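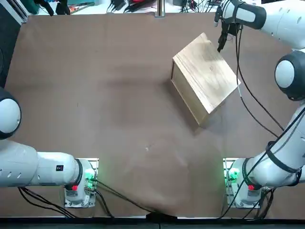

Chalerm Khunthong would like every rule on the wall to be crossed out once a year, and only the ones that people miss should be written again. He told me this before I had taken off my coat. I had come to Rilau to ask how a small workshop decides what is allowed near a pair of robot arms, and I expected to be given a binder. There is a binder. It has 38 pages and he does not like it very much.

The workshop belongs to Endance, a firm which teaches two-armed machines to handle boxes, lids and other household things. Its house rules have become known a little outside the town, mainly through Lai-ching Chang, who wrote the first version and still answers letters about it. The present edition is dated 2025-04-29. Other workshops have asked to copy it, and at least one, Győri, has done so almost word for word, including a spelling mistake on the second page.

Most of the text is about people. Who may stand where, who may press start, who must be told. The rule which visitors notice first is that a session needs 2 persons, one who leads the arms and one who watches and does nothing else. The watcher does not write notes, does not answer the telephone and does not fetch parts. Lemlem Tilahun, when she trains new staff, makes them do a whole morning as watcher before they may lead anything. Some of them find it very boring. She agrees with them that it is boring, and the morning stays in the programme.

Then come the rules for the table. Objects are put down and taken away only when both arms are at rest and the leader has said "hands" aloud. The word was chosen after a long discussion, as "clear" was often heard as "near" by colleagues who, like me, did not grow up with English. The watcher repeats it. If the watcher does not repeat it, the leader has to wait, also when it is obvious that everything is fine.

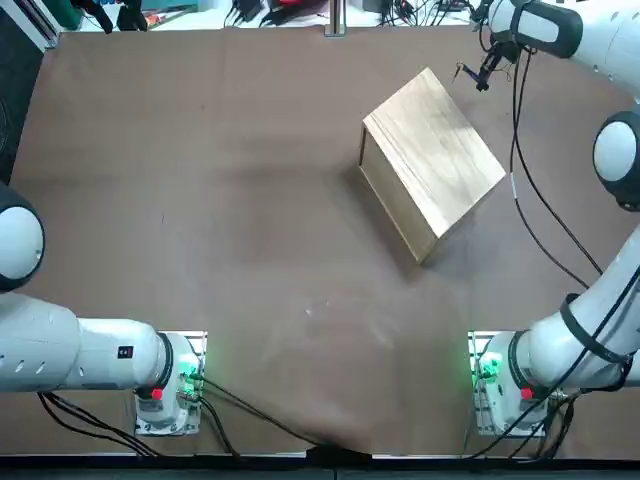 Wooden objects have a page of their own. Edges must be felt by hand for splinters before the session, and a lid which sticks has to be reported and may not be helped with a fingernail while the arm is holding it. I asked if people really do such a thing. Chang answered that she had done it herself, in April, two years after writing the rule against it.

Cables are where the opinions divide. Dezső Kerekes wants every cable fixed along its full length, and he has sent long letters on this subject to anybody who would read them. Gergely Hegyi thinks that a cable fixed too tightly is worse, for it pulls at the wrist when the arm turns and the fault shows itself only months later. The binder says that a cable must have enough slack for the full movement of the arm, and must be checked by moving the arm slowly through that movement before the first task. Kerekes calls this sentence a compromise — he does not mean it kindly.

What I liked most is the logbook. Every stop is written down, also the stops which were pressed by mistake. When I visited, the last entry had the number 2954. Hevaseo, the small program they use for keeping the log, will not accept an entry without a name, but it has no field for blame. Tilahun asked for that field to be removed. In her experience, people who fear the form will press the button one second later.

New rules need six weeks of trial before they enter the binder. During this time they hang on the wall, written by hand, and anyone may add a remark in pencil. One of them on my visit proposed that the watcher should change every half hour. Under it somebody had written "yes please", and somebody else, "who brings the clock?"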